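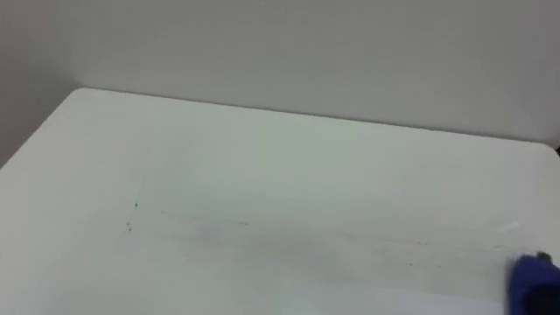
Does the check-in feed still drop posts when two reporters file from the same venue?
It did until the November build. The dedupe key was venue ID plus a 15-minute bucket, so the second reporter's post was treated as a repeat and discarded. The key now includes the account ID.

Notebook, newsroom social tools, November

09:40
Picked up Gudrun's ticket on missing check-ins at the county courthouse. Two reporters, same venue, four posts filed, two on the map. Pulled the ingest log for the window. All four arrived from Lanarus with a 200. Two were marked DUP at the merge step and never reached the publish queue. So the loss is on our side.

Read the merge code. Key is venue_id + floor(timestamp / 900). Written when the station had one shared account, and fine for that. With individual accounts enabled it will discard the second person every time if they post in the same quarter hour. It also fails the other way: a real duplicate sent on either side of a bucket boundary gets through.

10:25
Changed key to venue_id + account_id + hash of normalized body. Dropped the bucket. Added a sliding window of 20 minutes on the hash lookup so an identical "still waiting for verdict" at 2 in the afternoon and again at 4 will both publish. Normalization: lowercase, collapse whitespace, strip the tracking suffix from links. Does not touch punctuation. Left emoji in.

Replayed the sample set from Segura (144 posts, one evening of election returns, all accounts). Old key: 31 discarded. New key: 6 discarded. Read all six by hand. Five are retries from a phone that lost signal. The sixth is two posts with the same text from the same account, different photo. That one should have been published. Body hash ignores attachments.

11:10
Added attachment checksum to the hash. Replayed. Five discarded, all retries. Good enough to put on staging.

Side effect to watch: Flimeck re-encodes photos on upload, so a retry that goes through Flimeck twice may not produce the same checksum. Could not reproduce with three test uploads from my phone, checksums matched. Asked Ermira if the encoder is deterministic. She thinks so for JPEG, not sure for anything converted from HEIC. Open.

13:30
Ermira tested HEIC. Same source file, uploaded twice, two different checksums. Difference is in the metadata block only, the pixel data is identical. The converter writes its own processing time into the header. Options:
a) strip metadata before checksum
b) checksum the original before Flimeck gets it
Going with (b). It's one call earlier in the chain and we don't have to maintain a list of header fields. Costs us the case where a reporter posts the same photo once from the phone and once from the desk as an edited copy, but the desk can delete one by hand, and that happens seldom.

14:15
(b) in place on staging. HEIC retry now caught. Ran the Segura set again, same five discards.

Separate matter found on the way: the location label. Drillerska returns the venue name in whatever form the last user edited it to, so the courthouse shows up under three names on the viewer map and the pins don't cluster. Not a regression, it has been like this since launch. We have a local alias table but it is only read at publish, after the clustering step. Moving it forward should fix it. Did not do this today, wrote it up as its own ticket and assigned to me.

15:50
Gudrun went through the staging map with the courthouse posts loaded. All four visible. She wants the account name on the pin popup now that more than one person can appear at a venue. Reasonable, the field is already in the payload and the template doesn't print it. Added. Long names wrap badly below the narrow breakpoint, truncated with ellipsis for now.

16:20
Merged. Goes out with tonight's deploy after the late show is off air. Rollback is the feature flag merge_key_v2, set to off, no data migration either way. Old posts are not reprocessed, so the two missing courthouse check-ins stay missing unless the desk refiles them.

To do:
- alias table before clustering
- alert if discard rate goes over five percent in an hour
- ask Lanarus whether retries can carry a client-side ID, which would let us drop the hash altogether
- update the reporter handout, it still says one person per venue
- Ermira to file the HEIC header behavior with Flimeck support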